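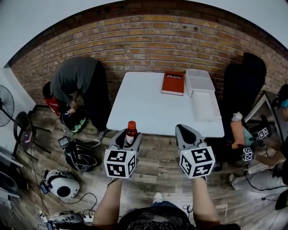

Hala El Sherbiny wants to know why we are still doing the pick-and-place by hand when the whole point of the club is to have a robot do it. She put this in the margin of the last entry, in green ink, with two question marks. Fair. My answer takes up the rest of this page and some of the next.

June, late afternoon going on evening

We are doing it by hand because the arm learns from whatever we do with the hand-held grippers, and what we have given it so far is mostly a record of people being careless with bottles. The arm does not know we were joking. It had its first outing on the Mustonen task list last week and faithfully reproduced my habit of hovering over the bin for a while, as if I had forgotten why I came in. Six runs, six hovers. I have been asked to stop hovering.

So, collection again. Target for the Mustonen entry is 3,020 clean episodes. We have 2,031 that survived the filter. The difference is left as an exercise for whoever is on shift, and I am on shift.

Task for this block is tabletop tidy: bottle, book, bin. Bottle starts in the left gripper, goes into the bin upright. Book gets nudged square to the table edge, lifted with both grippers, and laid flat. Then everything goes back and we do it again, and then we do it again.

Notes on the bottle. The glass one with the orange cap is the best prop we have and also the worst. The jaws hold it fine if you take it around the body. Take it by the cap and it swings like a bell. I did eleven of these before lunch with a swing in them and marked all eleven as bad, then unmarked two when I saw how low the afternoon's numbers were going to be, then felt guilty and marked them again. They are bad. Leave them marked.

Notes on the book. Hardcover is slippery against the jaw lining. You need to come in at the spine side and squeeze more than feels polite. The new people all try to pinch the cover and end up opening it, which the filter passes as a success because the book did, technically, move. I have written a rule to catch this. The rule also rejects every good lift by anyone left-handed. Working on the rule.

Marker cubes. Both of mine were tracking well until I started crossing my wrists, at which point the left pose jumped somewhere over by the ceiling. Filter threw out that whole stretch. Rule for everyone, and I mean me: do not cross your wrists over the table. If the bin is on the wrong side for the hand that has the bottle, put the bottle down and pick it up with the other hand. It costs a few seconds, and it teaches the arm a handover, which is worth points on the Mustonen sheet anyway.

Also keep the cubes clean. Fingerprints on the black squares did something odd to the readings in the morning. I wiped them with my sleeve and the readings became odd in a different way. Wiped them with a proper cloth and all was well.

Batch sizes. I tried 70 in a row without sitting down. Do not do this. The first 40 were fine and the last 30 look like somebody fighting a vending machine. Going forward, blocks of 20, then swap or sit. The grippers are light when you pick them up and get heavier according to no physics I was taught.

Kimimness (the sync script, named by committee at one in the morning, please stop asking) dropped the right gripper stream twice. Both times the log said "ok." I have changed the log so that it now says "ok?" until I find out what is going on. My guess is the clock on the logging laptop, which drifts whenever it goes to sleep. Turned sleep off. No drops in the hour after that, but an hour proves very little and I would like a full session before I take the question mark out.

Cables. I know there is a cable plan. I drew the cable plan. The floor has its own views. Before the next session somebody please run the power strips along the wall and tape down whatever crosses the place where people stand. I nearly went over twice, once while saying out loud that somebody was going to trip.

Hala's second margin note, further down, says that Ploltomeo's team got their arm to do the bottle with 900 episodes and are we sure we need three times that. I am not sure. Things I would say in our defense:

Their bottle is plastic.

They start it in the same spot every time. We move ours, because the Mustonen judges will move theirs, and they do it with obvious enjoyment.

I have seen their video and it cuts away right before the bottle goes down.

That said, she has a point about checking sooner. Plan is to train on what we have tonight, before collecting the rest, and see whether the arm has learned the put-down or just the hover. If it does seven out of ten on the bottle I will stop arguing and we can spend the remaining time on the book, which needs it more. If it does three out of ten we go on as before and I get to write something smug in the margin in a color of my own.

Training run went off at 7:40 on the club machine. Config is in the shared folder under Cikum, small model, bottle episodes only. Do not start anything else on that machine. If the fan gets loud, that is the sound of it working. If the fan goes quiet, text me.

To do before next time:

- fix the left-handed rule (me)
- cloth for the cubes, kept in the prop drawer with the props (anyone)
- power strips to the wall, tape (anyone who is not me, I did it last time)
- decide on the swinging bottles, keep them as failures or bin them entirely (Hala, you choose, you'll overrule me anyway)
- charge all the grippers overnight, including the black one, which gets forgotten

9:15. Loss is going down. It always goes down. Checking on the arm in the morning.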